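# Samier jewelry sorting set

April, by the Stotmont group

README, still a draft. Sorting small personal jewelry from a tabletop into a shallow tray. Bracelets, brooches, strands, hair combs, rings, charms. Nothing valuable, mostly costume stuff.

## Whats in it

- 209 sessions, one table setup each
- 3000 stills
- 5 tablecloths, all patterned on purpose. Plain cloth was too easy

## Setup

Spread the pieces on the cloth. Tray starts empty and stays on its placemat. Things go in one at a time, any order. Session ends when the cloth is clear or when time runs out.

Fitness bands count as bracelets. We argued over this, leave it.

## Labels

Label by what it is, then main color. "Brooch, gold." "Bracelet, black." Don't guess metal or stone. "Gold" means gold colored and "pearl" means looks like a pearl, we did not test anything.

Combs get their own label. Early sheets put them under brooch, fixed in most folders but Gekero still has the old ones.

## Known problems

Long strands. They loop over whatever is next to them and then two pieces come up together. If a pendant is lying on the pearls, label it seperately even if it might be attached.

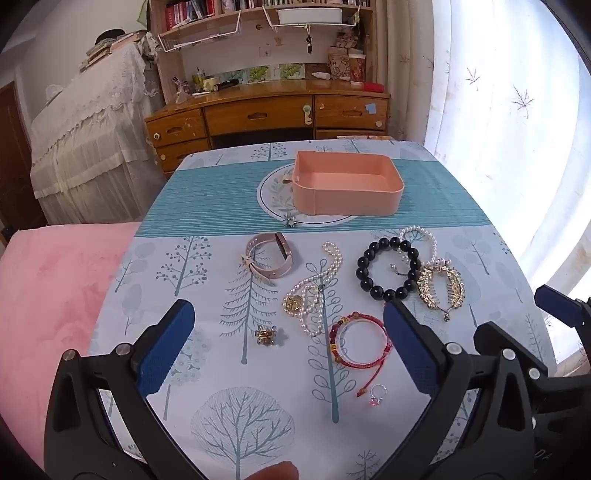
Same goes for cords with a loose tail, the tail often ends up next to a ring and the outlines get merged. Check those by hand. Small charms too, easy to miss against a busy print.

Chiu folder has 1000 stills with no tray color filled in. Will do Tuesday.

## Use

Fine for teaching and research. Don't use it for pricing or appraisal. Send label fixes as one sheet per folder pls, not one per still.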